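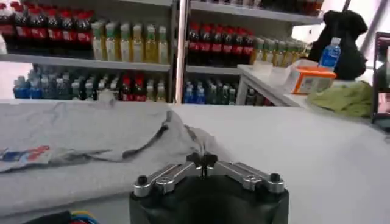 Gray T-shirt on the table, drinks on the shelves behind. April sorting, first evening.

I promised to write a thread about how I sort old T-shirts, so here I start. It will be in small pieces, because I write in the evening after work and my English is slower at this hour.

The gray one with the red, blue and white print was the first from my "not sure" pile. I have a big "not sure" pile. My "yes" pile is very small and my "no" pile does not exist yet.

The print is a little smudged in places. For me this is not a reason to throw away a shirt. I wear such shirts at home, for painting or for carrying boxes, and one more smudge makes no difference.

My rule from last year: I keep 3 shirts for dirty work. The rule is good. I did not follow the rule.

Some people asked how I fold. First I put the shirt flat with the front side down and pull it by the shoulders. If there is a big crumpled fold across the middle, I open it with the flat hand, from the center to the outside. Then sleeves in, sides in, and fold up from the bottom two times.

If you skip the flat hand part, the fold stays inside and you find it again in the morning, when you are already late. I speak from experience.

There is an olive-green cloth too, at the right end of the table. It is still crumpled. It will have its turn tomorrow, I think.

About the drinks, before you ask: yes, I like them in rows. Cola together, green tea together, the water with blue labels lower down. When the same kind stands together I see quickly what is missing, and I don't buy cola again when we have enough cola.

The order on the lower shelves is less strict. I know. I look at it every day and I do nothing.

A question for people who give clothes away in Trerkavgate: does the collection point behind the Rivera shop still take T-shirts with print? Last time they took only plain ones, but the paper on the door was old.

And do you wash before you give, even if the shirt is clean from the closet? I always wash again. My family says it is a waste of water – maybe they are right.

Tomorrow: the olive-green cloth, and then socks. Please send me patience.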